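Bover Table and Bench Pad

Last updated: 15 February 2020

The Bover pad is a foam cover for a table or workbench. We make it at Pandside, in our own small workshop, and we sell it directly to households, schools and repair people. You lay it on the table, you do your work, and when you are finished you roll it up and put it behind a door.

I began to make these pads because of my mother-in-law's dining table. I was repairing clocks on it in the evenings, and every small screw that fell made a mark in the varnish. A tablecloth slides, and cork leaves crumbs in the mechanism. So I bought an offcut of foam from Christos Alexiou, who still cuts all our sheets today, and after that evening I did not want to work on a bare table again.

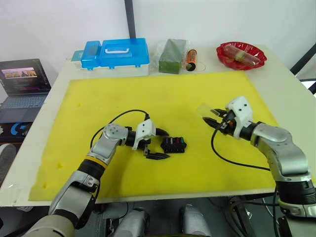

The foam is closed-cell, so spilled tea or machine oil stays on the surface and can be wiped away. It is firm enough to write on with a pencil if you put two sheets of paper under your hand. With a ballpoint pen you will make a groove, and the groove will stay for a day or so before it comes out again.

Sizes and thickness

The small pad is 50 cm by 63 cm and suits a school desk or a kitchen corner. The large pad is cut to order, and for this we need the length and width of your table. Please measure the table top itself and tell us if you would like an open border along the edges. Many customers prefer a border, as they can then clamp a lamp or a vise to the table without squeezing the foam.

Both pads are 14 mm thick. We tried a thinner one with our first customers, but it curled at the corners in winter and we stopped making it. If you have one of those old ones and it is curling, write to us and we will exchange it for the cost of the postage.

Colour

We offer grey, dark green and yellow. Grey hides dirt the best. Yellow shows every scuff, I must admit this, but it is also the colour on which a dropped black screw is easiest to find, and my own pad is yellow for this reason. Eyerusalem Demissie, who mends costume jewellery, asked us for white. We made her one and she returned it after a month, asking for green. 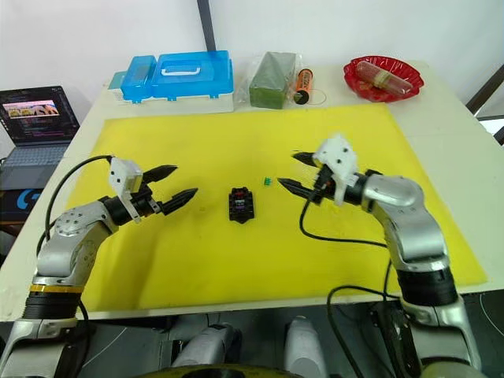 Care

Wipe the pad with lukewarm water and a drop of dish soap. Do not use acetone or paint thinner, because they will melt the surface and the spot will be sticky forever. A hot soldering iron will also leave a hole. For soldering, put a ceramic tile on the pad and work on the tile.

Store it rolled, with the working side out. If it has been rolled for a long time, lay it flat overnight with some heavy books at the ends. Please do not fold it. A fold in this foam becomes a crack, and our guarantee does not cover cracks from folding.

The smell of new foam is noticeable for the first days. Hang the pad in a garage or on a balcony out of the sun and it will go away.

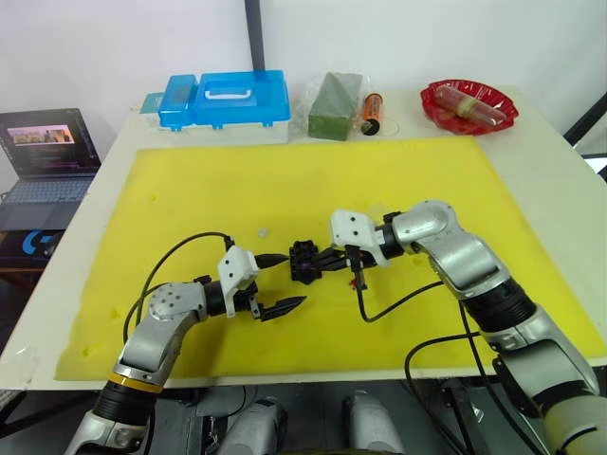 Guarantee and returns

The guarantee is for 2 years of normal use at home or in a classroom. You may return an unused small pad within a month. A large pad cut to your measurements we cannot take back, so please measure a second time before you send the order.

Ordering

Orders go to Hedvig Engebretsen in our office, by email or by telephone in the mornings. Small pads leave the workshop within the week. Large pads take longer, and every July we close the workshop for holidays, so orders from that month are cut when we come back.

If you need more than one pad for a school or a club, ask Hedvig for the group price. She can also send you a palm-sized sample in each colour, and you may keep the samples. They are good under the legs of a sewing machine.

Radek Procházka, Pandside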